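How a robot learns to fold trousers

Folding is easy for you and hard for a robot. A box keeps its shape when it is picked up. A pair of trousers does not, so the robot cannot be told one fixed set of movements. The Eris team, led by Natália Šindelář, tried another method. People did the folding first, using hand-held grippers, and a computer studied what they did. The team recorded 800 folds in 30 homes.

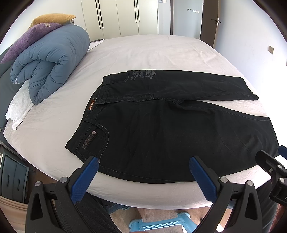

A computer program learns by comparing. It is given a view of the clothes and the movement a person made next, many times over, until it can suggest a movement for clothes it has not met before. Jeans are a useful test. The waistband is at one end and the two legs run away from it, and on a black pair the program must find these parts with little help from colour. The line of stitching around a pocket is one clue. The gap between the legs, where the pale sheet shows through, is another.

The team then tested the program on a robot with two arms. It was given 52 pairs of trousers that were not used in the training. It folded almost all of them, but 5 were left with one leg sticking out.

The next test, planned for August, will use shirts. Sleeves can bend in more directions than trouser legs, so more recordings will be needed.

Word to know
Training: the stage when a program learns from recordings.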